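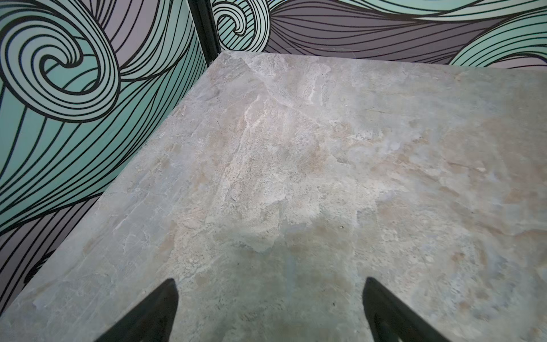 Unit 4 – Stone and stone-look tabletops: reading the surface

Handout for Surfaces & Furnishings, Bestgate evening course. Bring this to the bench session, we won't reprint. Room 407, not the usual one.

What we covered last time (quick)

Solid wood, veneer, painted board. If you missed it get the notes off someone. Today is stone and everything pretending to be stone.

First rule

Don't name it from across the room. "Stone-look" is a perfectly good thing to write on your sheet until you've touched it, looked at the edge and looked underneath. The top at the head of this handout – marble pattern, or slate, could be read either way. Pale gray, off-white, tan, a little bluish. From a picture you can write down the pattern and the colors. You can't write down the material. Half the class wrote "marble" on the last quiz and lost the point.

Words to use

Ground – the main color behind everything else. Often more than one. Write the lightest and the darkest.
Vein – a line or streak with a direction. Say which way it runs compared to the long edge.
Cloud – blotch with soft sides, no direction.
Crackle – thin broken lines, like old glaze. Can be printed, can be real, can be damage. Check with fingernail.
Drift – when the pattern changes slowly over the top, busy at one side and plainer at the other. Students miss this all the time. Look at the tabletop again: a whitish band of veining on a diagonal toward the middle, and then it gets grayer and more even lower down. That's drift. Write it down as drift, not as "fading".

Warm and cool patches

Mottled tops usually have both. Tan and peach next to gray and blue-gray, same slab. Matters for matching: chairs, floor, wall paint. If you only match the warm patches the whole thing looks dirty by evening light. Take your swatch to at least one warm patch and one cool patch. Do it near a window and again under the ceiling light.

Shine

A bright patch in the middle of a top is very often just the light coming back at you. Colors look washed out there. Move your head, or move the lamp. If the patch moves, it's reflection. If it stays put it may be wear, a wax ring, or a cleaner somebody left on too long. Never judge color inside a shiny patch!! Go to where it's duller.

The edge

Best place for clues.
– Does the pattern carry on over the side? Real slab: usually yes, veins turn the corner.
– Is there a seam or a thin line where top meets side?
– Thickness. Measure it at two places, top and bottom of the edge with the little steel rule.
– Chips. Look at the color inside the chip.
If all you can see is a narrow pale strip of side, you haven't seen the edge. Crouch down.

Underneath

Flashlight. Stone, board, mesh backing, resin, each looks different and nobody polishes the underside. Check for a label too. Write down all the label says, even if it looks like nonsense.

Weight and knock

Knock with a knuckle in the middle and then near a corner. Dull and dead vs. hollow. Do NOT lift a top on your own to find out how heavy it is.

Care, short version

Soft cloth, plain warm water, dry straight after. No vinegar or lemon until you know what it is – acid will etch marble and you cant rub it out. Coasters under anything hot or wet. Drag nothing.

Bench session

Three sample tops on loan from the Mavromatis yard in Datville. Sample numbers 76, 1064 and 3084, painted on the underside so no peeking til you've done the front of the sheet. For each one:

1. Ground, lightest and darkest
2. Veins, with direction
3. Clouds, crackle, drift – yes/no and where
4. Shine test
5. Edge
6. Turn over (two people), knock, label
7. Now name it, and say how sure you are

Sheet goes in the Sarum folder by the door before you leave. Late sheets lose a mark.

Reading for next time: chapter on sealers, skip the part about floors. Glass tops after that, and we start at 6:30 sharp becuase the room is booked behind us.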